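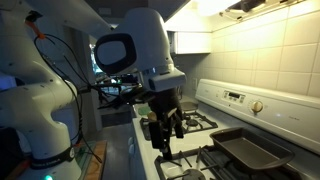
Home cooks wanted for a soup and stew cookbook – testers needed this November

Hi everyone! I'm putting together my second cookbook and I need people to cook from it before it goes to the printer. If you own a soup pot and have opinions, please keep reading.

The book is called The Rokier Street Soup Book, after the street where I grew up and where my aunts still argue over how much lemon goes in the lentils. My first book had 200 recipes and I tested nearly every one of them myself, in my own kitchen, on my own stove, with my own very salty taste buds. You can guess how that went. I still get emails about the cabbage rolls. (I'm sorry about the cabbage rolls!)

So this time I want strangers. I want people who cook on old electric coils, people with tiny apartment kitchens, people who can't get fresh dill in the winter, people whose kids won't touch anything green. You don't need any training and I'd love to have a few folks who hardly cook at all, because they're the ones who read a recipe the way it's written instead of the way they think it should go.

What you'd be doing

You pick 3 recipes from a list I send you. You shop for them, cook them exactly as written (please, exactly, even when you're sure I'm wrong) and fill out a short form after each one. The form asks how long it took, what confused you, what you'd change and whether you'd make it again. Then you eat soup. Most of the recipes serve six, so invite somebody over or clear some room in the freezer.

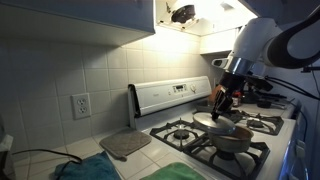 A lot of what I'm after is timing. I write things like "simmer until thick" and then my editor sends it back with a big question mark, and she's right, because a simmer on my burner may be a rolling boil on yours. So keep a pencil nearby and write down when you turned the heat up or down, whether you had the lid on, and when you first thought it looked done. Messy notes are great. I'd much rather get a splattered index card than three neat sentences saying it was delicious.

What you get

I'll pay you back for groceries, up to $50 total, as long as you keep your receipts. You'll also get a signed copy of the book and your name in the thank-you pages. I wish I could pay for your time too, but this is a small book with a small budget, and I'd like to be upfront about that.

Who can sign up

Anybody over 18 in the US with a working stove and a pot that holds at least five quarts. If you have food allergies, tell me on the form and I'll send a list that works for you. I have plenty of vegetarian recipes and a decent number without dairy. I'm short on people who'll cook fish, so if that's you – hello, you're going straight to the top of the pile.

How to sign up

Send me an email through the contact page with "Soup tester" in the subject line. Tell me where you live, what kind of stove you have, how often you cook and the last soup you made (canned counts). Please write by 11/10/2019. I'll answer everyone, though it may take me a week or so, and recipes go out right after that. Forms are due back before the end of November.

Oh, and if you tested for the first book, you're welcome to come back, just remind me which recipes you did so I don't send you another beet one.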